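Reading group: Skedska, "The Patient Street" – thoughts on the first half?

gridandgarden
Started: February

Okay, I finished part one last night and I have to talk to somebody about it. For anyone just joining, we're reading The Patient Street, the Skedska press reissue, up to the end of the chapter on arcades. Page numbers below are from the paperback.

I went in expecting a dry urban theory book and got something closer to a very long walk with a friend who stops at every doorway. The chapter on corner lots is the best thing I've read on cities in years! The whole argument that a corner building owes something to two streets at once, and that you can tell when the architect only liked one of them – I've been looking at every corner in my neighborhood since. The pharmacy near me turns a blank wall to the side street and now I'm mad at it.

Who else is in?

plinthmaster
In! Read it in school, in the old edition with the terrible gray photographs, and this is my first time back. The arcades chapter is better than I remembered. The corner lots chapter is worse, sorry. Two streets, fine, but then we get 20 pages on Mondal and the market square, and every good building in the book seems to be in Mondal. Did nobody build a decent corner anywhere else?

gridandgarden
Oh, I loved the Mondal pages! You need one town you know by heart to make the rest of it stick. By the time the author gets to the drawing of the bakery with the cut-off corner (p. 60) you already know which way the wind comes from and where the carts used to turn.

plinthmaster
You know it because you've been told it four times.

softstory
Chiming in from the practice side, I've done small infill housing for most of my career. I like the book a lot but I'm with plinthmaster on this one. The author writes as if the owner of a corner lot is sitting there with a free choice. Half of what gets decided on a corner is decided by the fire exit, the trash room and where the utility wants its meter. There's one line on services in the whole first half and it's in a footnote.

Still – the section drawings! I had forgotten how much you can say with one line weight.

gridandgarden
The section drawings are gorgeous. I photocopied the one of the covered stair and it's on my fridge.

tessellate_me
Does anyone have both editions? The captions for the Clultel housing blocks don't seem to match the plans in mine. The text says the stair is on the courtyard side and the plan clearly has it facing the street.

plinthmaster
Old edition has the same text, but the plan is flipped. So somebody mirrored it for the reissue, or mirrored it back. The north arrow is flipped too in the old one, if that helps.

tessellate_me
It does! So the new plan is right and the sentence was always wrong. Great, I can stop turning the book upside down.

softstory
I'd want to check that against the site photo before trusting either one. Arrows get redrawn all the time.

archivebox
Long-time lurker here. The Cusosel library has the original competition sheets for the Clultel blocks, sheet 617 is the ground floor. I went through the set years ago and my notes say "stair to court, gate to street." So the text might be right after all and both plans are off in their own way. I'll look for my scans this weekend.

tessellate_me
Noooo. Okay. Please do find them!

gridandgarden
This is exactly why I wanted to do this as a group, I would have sailed right past it. Let's keep the Clultel thing open until the scans turn up.

A few pictures, arms and hands and a lot of yellow:

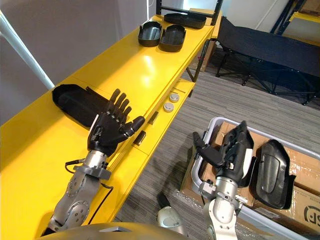
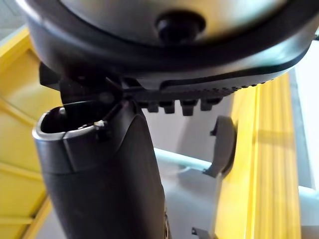
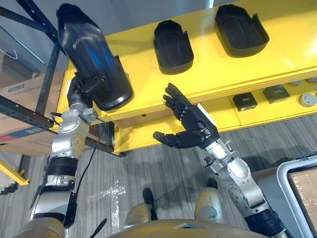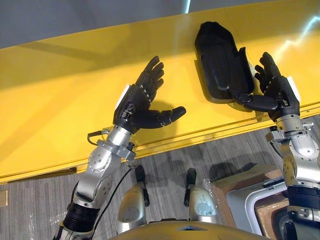
For the second half, how does everyone feel about reading to the end of the chapter on thresholds? It's long but it moves fast, and it has the bit about the depth of a doorway that people quote all the time, usually without the second sentence, where the author takes half of it back. I'd love to argue about that second sentence.

plinthmaster
Thresholds works for me. I'll say now that I think the second sentence is the only good one in the chapter.

gridandgarden
See, that's going to be a fun thread.

softstory
Fine with thresholds. Can we also do the appendix on street widths? It's short and I think it's where the author finally deals with real buildings. The tables are a mess but the measuring was done on foot, with a tape, and you can tell.

tessellate_me
Yes to the appendix! I skipped ahead. There's a street in there listed as 3747 paces long and I need to know whose paces.

archivebox
Explained in the preface to the old edition, which the reissue dropped. I can type it out when I do the scans, it's only a paragraph or two. It's a pity they cut it, the tone is much looser there than in the rest of the book.

gridandgarden
Please do! Okay, thresholds plus the appendix, and bring a doorway you like. Mine is the side door of the old post office, two steps down and a stone seat built into the wall. I'll start a new thread for it and link it here.

plinthmaster
Can it be a doorway I hate?

gridandgarden
Sure, as long as you measure it.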